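Store Credit and Returns: Frequently Asked Questions

How do I get store credit at Rollis?

Store credit is given when you return an item without the original card used to buy it, when you return a gift, or when you pick credit over a refund at the service desk. It can also be added to your account if an order is short or an item arrives broken. Store credit is not the same as a gift card. It can't be bought and it can't be given as a present.

How long do I have to return something?

You have 90 days from the date of purchase. Orders placed in December count from the first business day in January. Clearance items are final sale unless they are faulty.

Do I need a receipt?

A receipt makes things faster. If you don't have one, we can look up the purchase by the phone number or email on your account. Returns with no record at all are paid in store credit at the lowest price the item sold for in the last 90 days, and you will be asked for a photo ID. The limit is 2 of these per household in a calendar year.

Where can I spend store credit?

At any Rollis store, including Tollham, and on the website. It also works in the Nyanda home department, which has its own registers but uses the same system. It does not work at the Wovby coffee counters inside our stores. Those are run separately and take cash and cards only.

How do I use it online?

Sign in before you check out. On the payment page, choose "Apply credit" and enter how much you want to use. If the button is gray, you are checking out as a guest. Sign in and your cart will carry over. If your credit doesn't cover the whole order, the rest goes on a card. You can't split the rest between two cards online, though you can in the store.

Does store credit expire?

No. Promotional credit does. If you got credit as part of an offer — spend a certain amount, get some back — it has an end date, and that date is shown next to it in your account. Promotional credit is always used first.

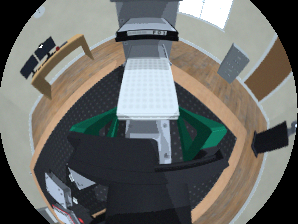

Mawar Saragih wrote to ask why her balance went down after she returned a jacket. She had used promotional credit on the order, it had passed its end date by the time she brought the jacket back, and the system took it off. She got the rest of the price back on her card. Promotional credit that has ended is not reissued, even when the item is returned inside the 90 days.

Can I turn store credit into cash?

Only where state law says so, and then usually just for small balances. Ask at the service desk. The website can't pay out cash.

Is there a limit on how much I can hold?

Yes, an account can hold up to $1000 in store credit. If a return would take you over that, the extra is mailed as a check to the address on your account. Make sure the address is current before you bring in a large return.

I lost my credit slip. What now?

If the credit was added to your account, the slip doesn't matter. If it was issued on paper only, bring your ID and the rough date to the store that issued it. They can search by name. Paper slips from before we changed systems have a three-digit store code at the top (Tollham's is 387) and those can only be looked up at the store with that code.

Can someone else use my credit?

Account credit can be used only by the account holder. Paper slips can be used by whoever has them, so keep them as you would cash. We can't combine credit from two accounts, even at the same address.

What happens to my credit if I return something I bought with it?

It goes back as store credit. If you paid part in credit and part by card, the card is refunded first, up to the amount you put on it, and the rest is returned as credit. Card refunds take three to five business days. Credit shows up the same day, often within the hour.

My balance looks wrong. Who do I talk to?

Check the "History" tab in your account first. Each line shows the store, the amount and whether it was regular or promotional. If it still looks wrong, use the contact form and pick "Store credit" as the subject. Messages sent before 3 p.m. are usually answered the same day. Include your order number.

Can I use store credit to buy a gift card?

No.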